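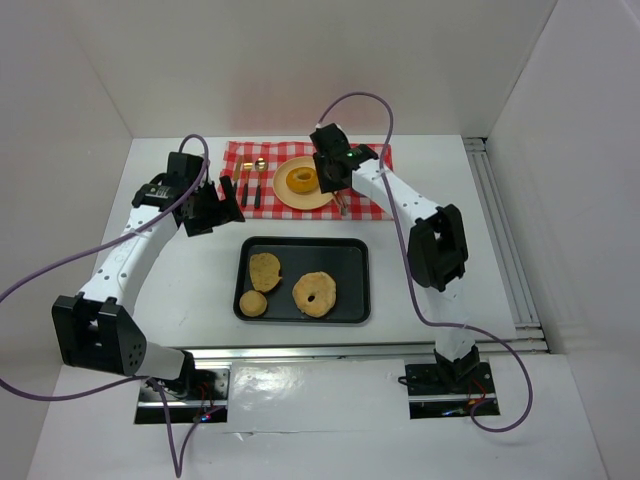

Two-arm place-setting task: a plated bagel, cutlery on a checkered placemat, and a baking tray with bread.

Flencombe Breakfast Service Set

Summary
The set holds 2000 episodes of table setting and bread plating, recorded by Noster at the Flencombe staff canteen. It supports study of how kitchen work changes when part of the serving line is automated.

Contents
Each episode contains video, joint positions and a short text instruction. 188 episodes are held out for testing. A further 138 ended in a dropped or misplaced item and are kept, with a failure label.

Workplace context
Before the trial, two attendants set places and plated bread from 6 a.m. During the trial they prepared trays, checked finished settings and handled special diets. No positions were removed. Attendants reported less repeated reaching but more time spent waiting and watching, and asked for a say in the pace of the line. Their written comments are in the notes folder, with names removed.

Limits
The set covers one canteen and one menu. It should not be used to set staffing levels or to rate individual workers.

Contact
Angharad Dafis, data steward, Noster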